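Workshop notebook, Durkumley Test Kitchen
June, entry 4
Kept by Emiko Sakai

Subject: salt in the cooking water, dried spaghetti, second series.

The first series was set aside after the Irnbridge scale was found to drift when left on overnight. All weights below come from the Purba scale, checked before each pot. Water was drawn from the cold tap and brought to a full boil before salt went in. Each pot held 4 liters.
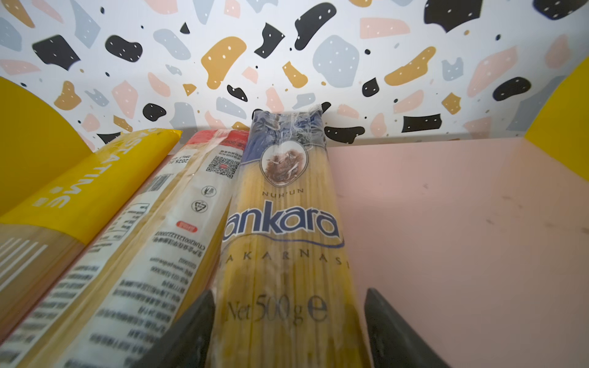

Pot A received no salt. Pot B received 7 grams per liter, and Pot C twice that. Lids stayed off throughout. Pasta was stirred at the start and again after 2 minutes, then left alone. Samples were drained for 60 seconds in the same colander and tasted plain, with no oil.

Results. Pot A was flat, and two tasters asked for it to be withdrawn. Pot B was judged correct by all present. Pot C was acceptable on its own but too strong once the reduced tomato sauce was added. No difference in firmness was recorded between A and B. Pot C seemed slightly firmer, but it was also the last to be drained and the timer was reset late, so the finding should not be relied on.

Cooking water from each pot was kept for the sauce trial. Cups are to be labeled on the base with the pot letter and the time of drawing. Labels on the side came off in the steam last month.

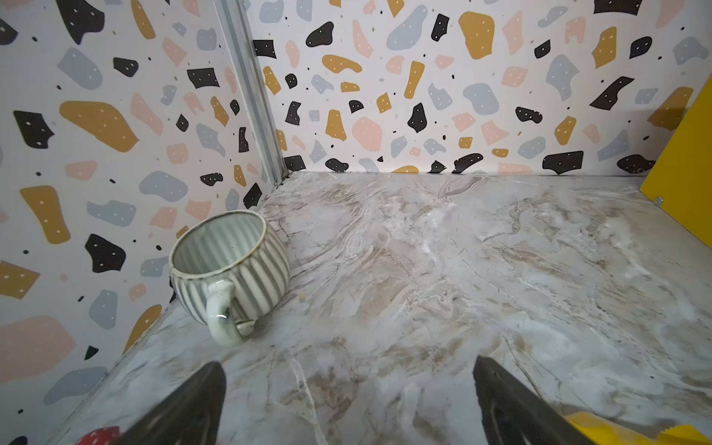
Small ribbed mug with looped handle and dark brown rim.

Sauce trial, first pass: one ladle of water from Pot B loosened the sauce well. Water from Pot C made it too salty before the texture was right. Pot A water worked, but the sauce then needed seasoning at the table.

Outstanding: repeat Pot C with a second timer. Ask Dillholm whether their coarse salt can be supplied in the smaller bag. Return the long tongs to the upper rack.

E.S.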